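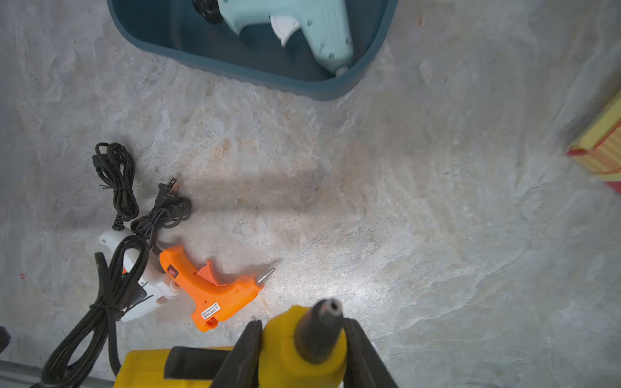 Tadhg Lynch types with two fingers, fast, and he doesn't look up when I ask what Busatis does. "It picks the grasp," he says -- then he scrolls through 3,931 lines of planner code to show me where. Cords are his headache! A glue gun is easy enough to model, but a loop of black cable lying over the next tool can fool the planner into treating two things as one. Éabha Dolan's fix, due in October, plans the cord first and the handle second. I'd like to see it try my kitchen drawer.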